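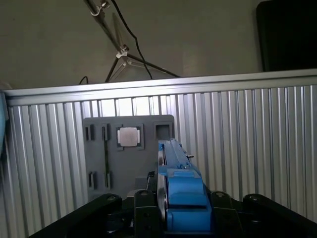

Visit to the Dramilton training workshop
2022-03-10

Our group had been trying to arrange a visit to Dramilton since last July, and a date finally came through in February. Nine of us went. The workshop is on the edge of Runness, behind the bus depot, in a long single-story building that used to store farm feed. Parking is at the rear. The front door is kept locked, so ring the side bell and wait.

Ratree Kaewmanee met us and took us around. Her family firm, Kaewmanee, makes fixture boards and practice panels for vocational schools and for companies that train assembly workers. Dramilton is the place where the boards are tried out before they are sold. The workshop also runs short courses on weekday evenings, and several people in our group were there mainly to ask about those.

We started in the office with coffee and a short talk. A fixture board, as Kaewmanee uses the term, is a plate with shaped openings in it, and the trainee has to put matching parts into the openings. The simple boards have one shape repeated. The harder ones mix shapes and sizes and are set upright, so the part has to be held level until it is in. Ratree said the upright boards cause the most complaints from beginners and are also the ones the schools order again.

From the office we went to the main room, where the boards are set up. The one we spent the most time at was a flat gray plastic plate with slightly rounded corners, standing upright in front of a corrugated aluminum panel. It has narrow vertical slots in pairs, one pair near the top left and another lower down on the same side, and a square socket in the upper center. A small silver-gray block with a beveled edge was sitting in the socket. The square opening at the top right had nothing in it.

We were told the bevel matters more than it looks. Earlier blocks were made with sharp corners and they chipped the edge of the socket, and after a few weeks of classes a damaged socket would take a block at almost any angle. That made the exercise useless. The beveled blocks cost a little more to make but the boards last longer. Ratree passed a worn board around so we could feel the difference with a thumb.

Somebody asked why the boards are gray. The answer was that black ones were hard to see into and white ones showed every mark within a day. Gray was the compromise, and they have kept it.

After that we had a chance to try some exercises at a bench along the window side. Each person got a tray of parts and a practice board. The standard beginner task is to fill 16 openings without looking at the instruction card a second time. Tullio Amato, who came with us from the Oltetti adult education center, finished first but had two parts in the wrong way around — the slots are close enough in size that a part will go partway in before it stops. I was slow but had them all right. The trick with the square ones is to set one edge against the side of the opening and then tip the block in. Pushing straight at it mostly leads to dropping it.

The storeroom was next. Parts are kept in labeled drawers by shape, and returned parts go into a separate bin to be checked before they are put back. A missing block is the usual reason a school calls, so they keep spares of everything, including for boards they stopped selling six years ago. I thought that was good to know, as Oltetti has a few of those.

We finished back in the office with questions. The main points for those who could not come:

The evening course runs for six sessions of two hours. No experience is needed.
Groups can borrow boards for a month. The borrower pays shipping both ways.
Replacement blocks can be ordered singly.
The building has one step at the side door, and a ramp can be put down if you call ahead.
There is nowhere to buy lunch within walking distance, so bring something.

The visit took some 40 minutes longer than planned, mostly on account of the bench exercises, and we missed the bus we meant to catch. Anyone going later should allow a full afternoon. Tullio has the course leaflets and the order form for blocks, and will bring both to the next meeting.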